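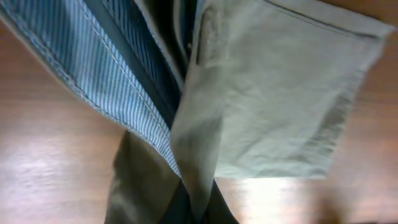 Chapter 7
Choosing a Folding Cell

Laundries that handle other people's clothes have been slower to buy robots than laundries that handle hotel linen. A sheet is the same on both sides and comes back in the same size every week, while a pair of trousers may arrive at the folding table in any state the dryer leaves it in. Khaki trousers are a good place to begin. When they lie bunched on a table with the inside of the waist turned out, the striped lining and the dark navy band beside it can take up as much attention as the khaki cloth, and a system that has learned to look for one plain colour may treat them as separate items. The belt loop and the long straight seam at the back pocket are more useful, as they tell the system which part of the garment it has found. A buyer who wants to know whether a folding cell is any good should put a garment like this in front of it before reading the brochure.

This chapter is about buying. Chapter 6 dealt with how cloth is gripped and how a folding plan is made, and you will need the terms set out there. We now look at what suppliers offer to small and medium laundries, how the offers differ, and how to run a fair trial on your own premises.

By the end of the chapter you should be able to:

read a supplier's quotation and find the costs that are not in the headline price
explain the difference between cycle time and finished output
plan a garment trial and record the results
decide when a folding cell should be rented, bought or left alone

7.1 What is being sold

Most suppliers use the words "folding cell" for a complete station: a table, one or two arms, the grippers, the cameras, a guard and the software. Some sell the same parts as a kit, to be fitted to a table the laundry already owns. A third group sells a service, in which the equipment stays the property of the supplier and the laundry pays for each garment folded.

We will follow three offers through the chapter. The Vorkel is a complete cell with two arms. The Ruddock kit has one arm with a camera at the wrist and is bolted to the customer's own table. Terham supplies a cell as a service, with a fixed monthly charge up to an agreed number of garments and a price per garment after that.

The three are hard to compare from their paperwork. Vorkel quotes a price for the cell delivered but leaves out the guard if the customer already has one. Ruddock's price covers the parts and the first year of software, with fitting charged by the day. Terham gives no price for equipment, and its agreement has to be read to the end to find the charge for garments that the cell rejects and a person folds.

7.2 The table matters

Kit buyers often overlook the table. A varnished wooden top will throw back light from lamps or windows, and a bright patch beside the edge of a pale garment makes that edge harder to find. Suppliers usually recommend a matt surface in a colour that few clothes share. If the laundry wishes to keep its present table, the trial should be run on that table, under the lights that will be used every day, and at more than one time of day if there are windows nearby.

Height is the second point. An arm can be set for any sensible height, but the people who load the table cannot, and they will still be there after the cell is fitted.

7.3 Case study: Borneck Laundry

Borneck Laundry washes workwear and school uniform and employs 7 people on its finishing floor. In July the manager, Iqra Janjua, asked for a trial of the Ruddock kit. She set aside 221 garments from normal work and told the supplier nothing about them in advance. Of these, 80 were trousers. The rest were polo shirts, sweatshirts and aprons.

The aprons and sweatshirts gave little trouble. Polo shirts were folded well unless a collar was tucked under. The trousers took up most of the trial. Where a pair reached the table with both legs free and the waist the right way out, the kit found the waistband, lifted it, laid the legs together and made the fold. Where a leg was twisted or the waist was turned out, it often made several attempts to find a corner and then set the garment aside for a person.

Janjua's report, dated Nov 1, 2022, recommended a rental for sweatshirts and aprons only. It makes two points that apply well beyond one laundry. The first is that the supplier's cycle time was measured from the moment the garment was gripped to the moment it was released, which left out the search beforehand. The second is that her staff had begun to straighten the trousers before loading them. The results improved, but the time spent straightening was close to the time needed to fold by hand.

Jarrah Ngata, who fitted the kit for Ruddock, disagreed with part of the report. In his view the trousers should have been shaken out by the loader as a normal part of the job, as is done before pressing. Both positions are reasonable. What matters to the buyer is that the quotation did not say which of them it assumed.

7.4 Cycle time and finished output

Cycle time is the time taken by the machine to deal with one garment. Finished output is the number of garments, folded to the agreed standard, that leave the station in a shift. A supplier will normally quote the first. The laundry is paid for the second.

Suppose a laundry needs 800 garments folded in a shift. The cycle time in the brochure may suggest that one cell is enough. To check this, the buyer must add the search time, the time lost to rejected garments and the time spent clearing the stack, and must then take out anything that fails inspection. Section 7.5 sets out a worksheet for the calculation, with a column for each type of garment. Keep trousers in a column of their own.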